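Cardboard drive in Vetel beats its December goal early
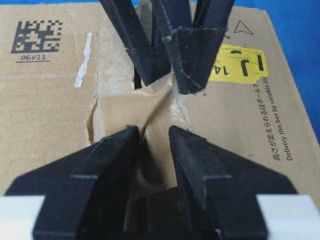

The town of Vetel set out to collect 189 bales of used cardboard by the end of December, and it got there this week -- with plenty of time to spare! The bales go to the Tisard paper mill, where they are pulped and made into new sheets.

Households can drop off boxes at four sites, including the big yard on Quiambao Road, which has added three extra bins and now stays open until dark. Torn or crumpled boxes are welcome, but greasy ones still have to go in the trash. Please pull off the tape if you can.

Money from the sale will pay for 18 new street trees along the Cloltutora footpath, and planting starts as soon as the ground is ready. What a great thing to look forward to on the walk to school!

3 comments

Our garage is finally empty, thank you Vetel

Does the yard take egg cartons too?

Yes they do, I dropped off a stack this morning. Same bins as the boxes.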